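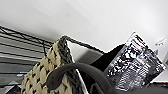
Drodville Harbor Excursions
Guest Services and Reservations Support

Ticket subject: Boarding vouchers for the Talavera sunset sail show the wrong pier
Opened: 2019-01-02
Opened by: Remedios Navarro, Reservations Desk
Assigned to: Teodoro Samonte, Systems Support
Priority: High
Status: Closed
System affected: Simach booking system, voucher printing and email

Report as received

Guests holding bookings for the sunset sail aboard the Talavera are receiving vouchers that direct them to Pier 2. The Talavera has boarded at Pier 7 since October, when the Bremer ferry took over the inner berth for its winter schedule. The walk between the two piers is long enough that a guest who arrives at the wrong one shortly before departure is unlikely to board on time.

The Reservations Desk has received calls from guests who noticed that the map on our website and the address on their voucher do not agree. One party went to Pier 2 yesterday evening and missed the sailing. They have been offered a place on another date at no charge and have accepted.

The morning snorkeling trip and the full-day island cruise do not appear to be affected. Both vouchers were checked at the desk before this ticket was opened, and both show the correct pier.

Please advise whether the desk should continue to send vouchers for the sunset sail in the meantime.

R. Navarro

First response

The ticket has been accepted. Until further notice, please do not turn off voucher email for the sunset sail. Guests need the booking reference in order to check in, and a missing voucher would create a second problem at the gate. Please add the following line by hand to the notes field of every new booking, where it will print below the guest name:

"Your vessel boards at Pier 7. Please disregard any other pier shown on this voucher."

I have asked the dock supervisor to place a sign at Pier 2 directing Talavera guests to the correct berth. Please also send me one affected voucher and one booking made by telephone, if available, so that I may compare them.

T. Samonte

Additional information from the desk

Both items have been sent. The telephone booking shows the correct pier, which we had not noticed before. All of the incorrect vouchers we have been able to find were issued for bookings made on the website.

Please note as well that the printed departure time is correct in every case. The error is limited to the pier name and the short walking directions that follow it ("Enter by the fish market and keep the water on your left").

R. Navarro

Investigation

The trip record for the sunset sail was opened in Simach and reviewed. The boarding point is set to Pier 7, and the change log shows that it was updated in October, as it should have been. The trip record is therefore not the source of the error.

The voucher template was reviewed next. Our account holds 3 templates: one for bookings taken at the desk or by telephone, one for website bookings, and one for bookings received from hotels and travel agents. The desk template reads the boarding point from the trip record each time a voucher is produced. The website template does not. Its boarding section for the sunset sail was typed in as fixed text, and that text still names Pier 2.

The agent template reads from the trip record in the same manner as the desk template. A test voucher was produced for a hotel booking and showed Pier 7.

The fixed text appears to have been added when the sunset sail was first offered for sale online. No note was left to explain the decision. The snorkeling trip and the island cruise were unaffected because their boarding sections were never typed over.
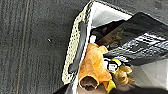

Correction applied

1. A copy of the website template was saved under a new name before any change was made.

2. The fixed text for the sunset sail was removed from the boarding section and replaced with the standard boarding point field.

3. A test booking was made through the public website under a staff name. The voucher arrived by email and showed Pier 7 with the correct walking directions ("Follow the sea wall past the lighthouse office"). The test booking was then canceled and the seat released for sale.

4. The voucher was opened on a telephone and on a desktop computer, and was also printed in black and white. The boarding section was readable in each case.

5. The temporary line in the notes field is no longer required for new bookings. Please leave it in place on existing bookings.

Guests already holding an incorrect voucher

Correcting the template does not change vouchers that have already been sent. A search of the booking system returned 400 website bookings for future sunset sails, all of them issued after the vessel moved. A corrected voucher has been sent to the email address on each of these bookings with the subject line "Updated boarding location for your Talavera sunset sail."

Several messages were returned as undeliverable. The list has been passed to the Reservations Desk, and those guests should be contacted by telephone, beginning with the earliest sailing date. Where a guest has given a hotel in place of a telephone number, please leave a written message with the front desk of the hotel.

Reply from the desk

The calls have been completed. All guests on the list have been reached directly or through their hotel. Two guests asked whether the change of pier also affects parking. They were informed that the harbor lot serves both piers and that the parking fee is unchanged.

We request that the sign at Pier 2 remain in place, as some guests may travel with a voucher they printed before the correction was sent.

R. Navarro

Closing notes

The sign will remain at Pier 2 until the last sailing booked under the old voucher has departed. The dock supervisor has agreed to this.

The pier change form now includes a line requiring a test voucher from each template before the form is signed. The form is kept in the shared operations folder, and the earlier version has been withdrawn.

Should the Bremer ferry return to its former berth in the spring, the boarding point need only be changed in the trip record. A new ticket should be opened for that change.

Ticket closed with the agreement of the Reservations Desk.

T. Samonte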